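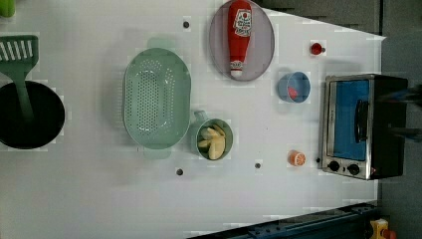 2 min read

Support > Tickets > Play kitchen sets > Closed

Ticket subject: Parts check and colander handle, Nordin play kitchen set
Raised by: Indira Bhat, Clokness Nursery
Handled by: Nistell Toys parts desk
Status: Closed, replacement sent

Problem as reported

We bought the Nordin set in January for the home corner. Two things are wrong. One handle on the green oval colander flexes when the children lift it, and I would like to know if that is normal. Also, the ketchup bottle rolls off the shelf in the storage unit and the label is starting to lift along one side.

I have laid the pieces out on the white table to check them against the leaflet. I can find the colander, the small green bowl, the potato wedges, the slotted spatula, the round plate, the ketchup and the black pot. The leaflet also shows a lid and I do not have one.

Reply 1, parts desk

Thank you for laying everything out. The lid belongs to the larger Dernmont set. The same leaflet goes in both boxes, so nothing is missing from yours.

Please try the following with the colander.
1. Hold it by the basin and press each handle down with a thumb.
2. Look at the join between handle and rim under a good light.
3. If there is a white line across the join, stop using it and tell us.
A little movement with no line is normal for this plastic.

For the bottle, store it lying on the plate. The label can be wiped with a damp cloth but should not be soaked.

Reply from customer

Done on Saturday. There is a white line on one handle, running nearly the full width. The other handle is fine. It may be the dishwasher. We run everything at 80 degrees after a sickness bug and this set has been through 12 times.

I tried the bottle on the plate and it stays where it is put. 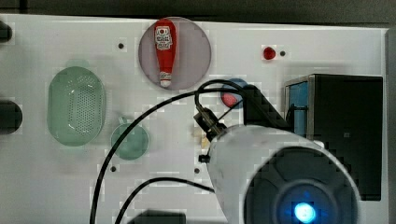

Ketchup on the plate, label end at the top.

Reply 2, parts desk

80 degrees is too hot for the green pieces. The limit is 42, by hand, with ordinary washing-up liquid. The small bowl is the same plastic, so please check its handle in the same way. A replacement colander has gone out by post. No need to return the old one, but please take it out of use.

Reply from customer

Colander arrived this morning. Bowl handle checked, no line. I have put a note about the wash temperature inside the cupboard door. The label is still lifting but we can live with it.

Ticket closed by customer.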